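Section 3. Setting Up the Table

This section covers laying out the Mandier pouring set, filling the clear vessel, and pouring into the tray and cups. Read it through once before the first session. For washing and spare parts, see Sections 6 and 7. Revised January 31, 2025.

3.1 What you need

White tray with raised rim
Steel cup
Frosted plastic cup
Wooden cup
Small clear cup
Tall clear container with its round clear disk
Clear shaker with domed strainer lid
Filler (see 3.3)
Gold-colored coin, used as the start marker

The Stoltlow edition comes with a second tray and no wooden cup. The layout is the same, so leave the wooden cup's position open.

3.2 Placing the tray and marker

1. Choose a flat table at least 57 cm deep. A plain, light-colored top is best. Wipe it down and let it dry.

2. Put the tray on the table with the rim facing up. It does not have to be square to the table edge. Most people find a slight angle easier to reach.

3. Stand the tall container to the left of the tray. Lay the clear disk flat at its base.

4. Set the coin on the disk. The coin stays there until the first pour begins.

5. Place the small clear cup in front of the tray, on the side nearest you.

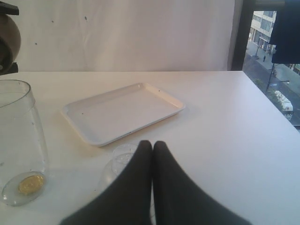
Figure 3-1. Tray in the center, coin on the clear disk at left.

Note: The disk and the table are hard to tell apart under bright light. If players keep missing it, put a sheet of dark paper underneath.

Caution: The coin is a small part. Keep it away from children under three.

3.3 Choosing and measuring the filler

The bag marked Pelletti holds 1000 g of flat brown pieces, enough for several tables. You may also use dry beans or large pasta. Do not use rice, sand, or anything that will pass through the strainer lid.

6. Count out 33 pieces for a standard game, or 8 for the short game in Section 5.

7. Tip the pieces into the clear vessel you will be pouring from. Tap the side gently so that they settle.

8. Check the level. There should be a clear gap below the rim. Take pieces out if they are heaped at the top.

If you are playing the wet version (Châu rules, Section 5.4), replace the pieces with cold tea and use the shaker with its lid on. Never mix the two. Pieces that have been soaked swell, and they should be thrown away.

3.4 Setting out the cups

9. Clear the small cup, the disk, and the coin from the left side of the table.

10. Stand the steel cup farthest left. Next comes the frosted cup, a little farther back. The wooden cup goes last, forward of the frosted one and closest to the tray.

11. Leave a hand's width between cups. The wooden cup has a rounded body, so check that it sits steady before you let go.

12. Bring the filled vessel over the tray and hold it low. Pouring from high up scatters the pieces over the rim.

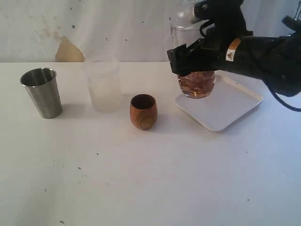
Figure 3-2. Steel, frosted, and wooden cups on the left, with the filled glass held over the tray.

Note: Left-handed players can reverse the whole layout. Keep the order of the cups the same, counting outward from the tray.

Caution: Glass vessels chip if they are knocked against the tray. For players under eight, use plastic only.

3.5 Using the shaker

The shaker is the clear vessel with the domed lid. The strainer holes are in the lid near the narrow neck.

13. Fill only the lower part of the body.

14. Press the lid down evenly all the way around. Turn it a quarter turn and press again.

15. Stand the shaker to the right of the wooden cup, so the three cups and the shaker make a loose row. The tray can stay behind it.

16. Wipe the outside of the shaker before anyone picks it up.
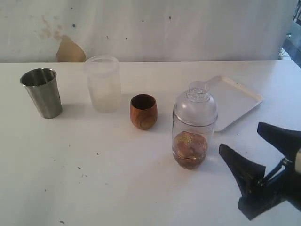 3.6 Before the first pour

17. Make sure all three cups are upright and empty.

18. Agree on the pouring order. The standard order is steel, wood, frosted.

19. Put the scorecard to one side, out of reach of spills.

20. Pour.

If a cup tips over during a turn, stand it back up, return its contents to the vessel, and repeat the turn. Pieces that land on the table do not count toward the score and stay where they are until the round is over.

Dry the wooden cup by hand after the wet version. Do not leave tea standing in it overnight. Light stains on the tray come off with baking soda and a damp cloth.

Continue to Section 4, Scoring.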